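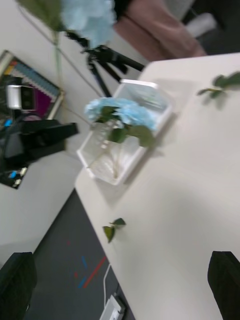

Geert Mulder writes that his hydrangeas drank the Stestia sachets happily enough, but that plain water and a clean vase did the same job at no cost. We sell the sachets and we still print his letter on the page, as it is the question most buyers ask us.

## Stestia cut flower food, box of 2,473 sachets

Trade size, packed by Wernov. One sachet treats 2 litres of cold water. Keep the box dry and shut.

The box promises "double the vase life". Double what? The leaflet doesn't say which flower, which room or which water, and when we asked Wernov in June they sent us the same leaflet again. We wouldn't repeat the claim to a customer.

What we would say:

- It contains sugar, an acid and a mild biocide, like most flower foods.
- Roses may get some good from it. Hydrangeas mostly want deep water and a fresh cut.
- It won't rescue stems that were left out of water all morning.
- A dirty vase will beat any sachet. 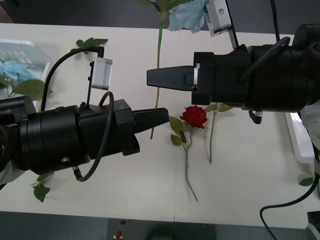 The other thing to weigh up is the size of the box. A shop that gives a sachet with every bunch will get through it. At home you'd be better off with the Mahuika strip of 7, which costs more per sachet but won't sit in a cupboard going hard.

**Delivery:** from our Vadthorpe store. Unopened boxes can come back. Opened ones can't, even if the roses drooped.

**Also asked:** does it work for silk or plastic stems? No, and we have had to refund two people.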